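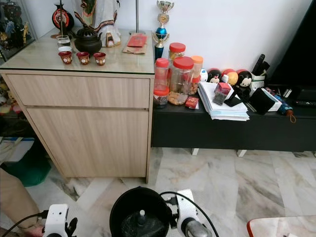

Head view, living room task. Both grippers are at the bottom, the cabinet and TV console behind them.

Search this dataset Search Clear

# Kirnport Home Teleop

Two-arm demonstrations recorded in lived-in rooms. An operator drives both arms by remote control and the robot's cameras and joints are logged along the way. Collected by Gun-woo Han and Lourenço Moreira.

## Contents

- 635 episodes, 186 of them in living rooms
- one head stream and one stream per wrist
- joint positions, gripper opening and operator commands
- one line of task text per episode, in English

Release date: July 23, 2022

## Layout

Each episode is one folder. `head/`, `wrist_left/` and `wrist_right/` hold JPEG files named by timestamp. `state.csv` has one row per control step. `task.txt` has the instruction the operator was given. The streams are not resampled, so match them on timestamp and not on row number.

The split files are in `splits/`. Fludov rooms are in train, Latuheru rooms are in test. Please keep it that way if you report results.

## Known problems

Wrist frames blur badly when the operator swings an arm from one side of the room to the other. We left those frames in. 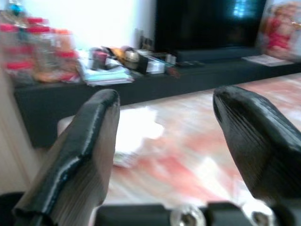
If your model is sensitive to blur, `tools/drop_fast.py` removes steps where wrist speed is over a threshold. The default is low and will cost you some good approach motion – raise it first and look at what is left.

Other things to watch for:

- The operator's commands lead the measured joints by a few steps. Train on commands or on state, but don't mix them.
- People are sometimes partly in view of the head camera. Faces were checked by hand before release.
- Episode 2687 has no right wrist stream. Episode numbers have gaps where failed takes were deleted.
- Rooms were not tidied for recording. Small items on shelves and consoles may move between episodes of the same task.

## Loading

```
python load.py --root data/ --split train --views head wrist_left
```

The loader needs the Lastamov reader, version 5 or later. Older versions read the gripper column with the sign flipped.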